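Fleltel Support
Ticket: Dullel two-arm kit, right gripper stops before the card
Status: Open
Opened: Tue 21 July

Problem
We have the Dullel kit on trial at our Peredbridge workshop. The task is to pass a memory card from the left arm to the right arm. In 11 of 13 runs the right gripper stopped too early and did not close. No error was written in the log. I have already restarted both controllers and loaded the default settings again. Both arms stay on the front rail, and the card lies on the floor between the grippers. 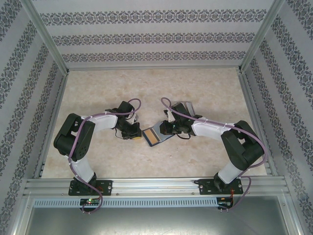 Tkachenko: Thank you for the clear report. Please tell us which firmware the right arm has. Before version 7 the closing limit was saved separately for each arm, and a restart does not clear it.

Reply from customer
The right arm has version 3, the left arm has version 7. I did not know that they can be different, the manual does not mention it. I will do your steps in this order:

1. Save the log, then update the right arm over USB.
2. Delete the old closing limit in the Gripper menu.
3. Start the task again at slow speed, with the card between the two grippers. 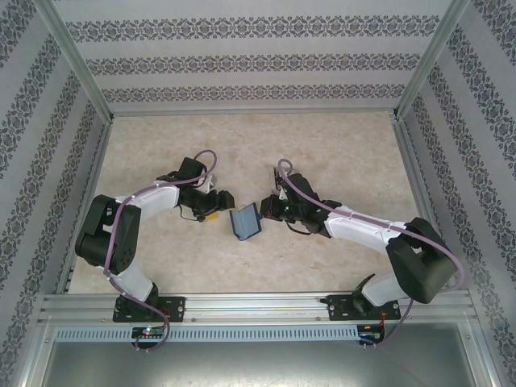

4. Send the new log to this ticket, also if the fault does not come back.

One more question: must I repeat the calibration after step 2? It takes us a long time, and our trial ends in October.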